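Murkden Center for Surgical Training
Spring Open Day, Robotics Laboratory
Speaker notes, main hall session
Speaker: Vilhjálmur Hjaltested, Director of Demonstrations

Opening (2 minutes)

Good morning, and welcome to the Murkden Center. On behalf of the faculty and the staff of the laboratory, thank you for coming. We have registered 288 guests for this April open day, and I am pleased to see so many of you in the hall before the first demonstration.

Please mention here: restrooms are at the rear, the lab groups leave from the east door, and phones should be silenced. Acknowledge the guests from Gedolwood College and the delegation from Žukauskas in the front rows.

What the visit covers

You will see one task today, and you will see it at close range. The task is suturing on tissue with robotic instruments. It is among the first skills our trainees are expected to practice, and it remains one of the hardest to perform well under automated control. We chose it for the open day for that reason. A visitor with no medical background can follow a stitch from start to finish.

The demonstration is part of the Pamer program, which studies how much of a stitch can be handed to the machine and how much should remain with the surgeon at the console. The program has recorded 898 practice sutures to date. Each recording is reviewed by a member of the teaching staff before it is used.

(Pause. Next slide.)

Handling the thread

A surgeon working by hand judges tension largely through the fingers. Many robotic systems return little of that feeling, so the operator must learn to read tension from the thread itself: whether it runs straight, whether it bows, and how the tissue moves beneath it. The automated controller in the Pamer program is asked to do the same from camera views.

Thread is difficult for a machine. It has no fixed shape. It loops, crosses over itself, and can pass out of view behind an instrument. The jaws must take hold of it firmly enough to keep it and gently enough to avoid fraying it. With two instruments at work, each must also keep clear of the other.

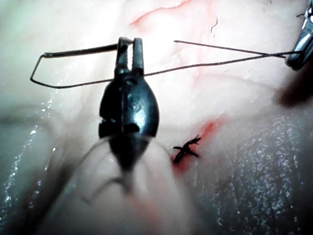 Much of our teaching time is spent on the exchange between instruments. Trainees often wish to move quickly at this stage. Our instructors ask them to slow down, confirm the grip, and only then release with the other hand. The same rule was written into the controller, and it will make the machine appear hesitant when you watch it in the laboratory. Please allow for this. The pauses are deliberate.

If asked about speed: the program does not publish a comparison with experienced surgeons. Refer detailed questions to the poster session.

The knot

A knot must lie flat and hold the edges of the tissue together without crushing them. If it is pulled from the wrong side, it can lock too early or sit away from the wound. The direction of the final pull therefore matters as much as its strength. Reviewers consider both when they assess a recording.
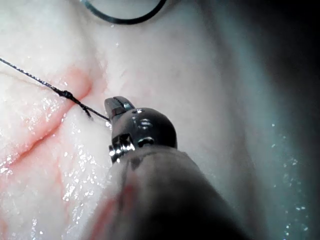

Supervision is in place throughout. A qualified operator sits at the console for every automated run and may take control at any time by pressing a foot pedal. We regard a takeover as a normal event. It is entered in the log, discussed at the weekly review, and often turns out to be more useful for teaching than a run completed without interruption.

(Do not speculate about clinical use. The approved wording follows.)

The Pamer program is a training and research activity. It does not treat patients, and no date has been set for any application outside this laboratory.

Before the groups depart

Visits to the laboratory take place in 2 rounds. Guests with a green badge go first. Guests with a white badge are invited to remain for coffee and the posters and will be called at 11:15. Please stay behind the yellow line while the instruments are in motion, and hold questions for the operator until the run has ended.

Hand over to the floor staff. Remain at the lectern for questions until the hall has cleared.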